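Can a robot do your chores yet? Our semester with the PC job

When we picked our topic I really wanted to do laundry. Everybody hates laundry! But shirts are floppy and no two land the same way, so our group voted for something nearer to shop-floor work: taking parts out of an old desktop computer and putting them where they belong. Repair counters like Tandell do this all day by hand, and I figured if a machine could manage it, then dishes and socks might be next. 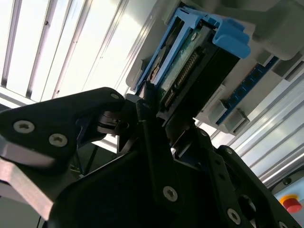

Hard drives were my part of the project, mostly because I'm the only one who had swapped one before (my own, in my bedroom, with one screw left over). A person does it in under a minute without thinking. You squeeze, you wiggle, you pull. The wiggle is what a robot has trouble with, and I spent ages on it. It helps a lot that the drive rides in a blue plastic caddy with a chunky tab on one corner, so there's something to get hold of that isn't the green circuit board on the underside. My notes from the first month say "grab the plastic, never the board" in capital letters, twice.

We did 19 full tries that counted. By "full" I mean nobody stepped in to help, and 6 of those ended the way we wanted. I was pretty bummed about that until our instructor pointed out that the group before us had zero. Most of our bad ones were down to angle — you come in a tiny bit crooked and everything binds up. 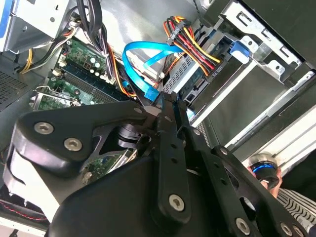

Fig. 2. The gripper among the cables, close to the drive cage.

Cables deserve their own chapter and I'm giving them one paragraph. They're the laundry of the computer world, soft and bendy and never in the same spot twice. Our plan from Zesteck's training handout assumed they'd stay put, which, ha. We ended up writing two versions of the routine, one with the cables tucked back and one with them left alone, and the tucked version did way better. 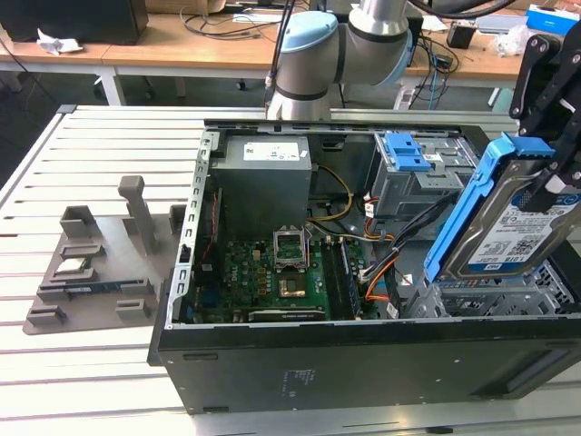
Valente Technical College | Applied Automation Club | Student Reports

Putting a drive back is harder than taking it out, which surprised me. On the way out you only need a good hold. On the way in, the tray has to line up with the cage, and being a hair off at the start gets worse the farther you push. I'd compare it to closing a sticky dresser drawer with oven mitts on.
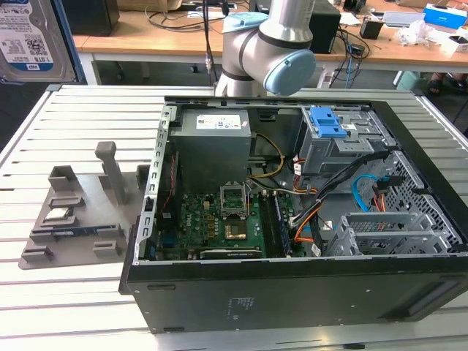 So would you trust one of these with your housework?
For a single job that's set up the same way every time, I would, as long as I was home. For a whole kitchen, I'd wait a good while.

We also asked about cost, and the Bultton catalog had simple add-on parts starting at 2000 dollars, so I'll be folding my own shirts for now. Next semester I want to try the memory sticks, then maybe (please!) one single towel.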